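4. Settlement support: Prurkby
Malachy Mulcahy reported that 44 new arrivals had registered for the workplace rights sessions, 39 of whom had asked for an interpreter. Members noted that written notices alone were not sufficient and agreed that employers be asked to give safety briefings in person.

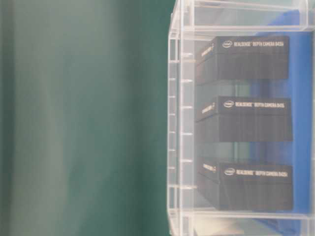
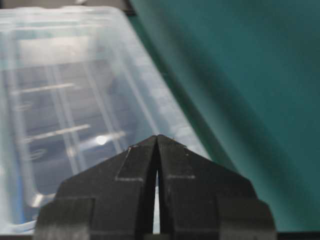
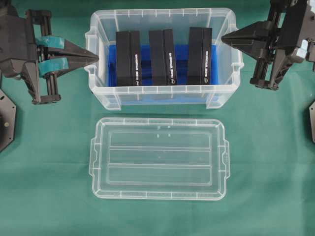 Last picture: clear storage box on a green cloth.

5. Kisness hall
The hire charge of £217 was approved. The next meeting will be held on Wednesday at 7 pm.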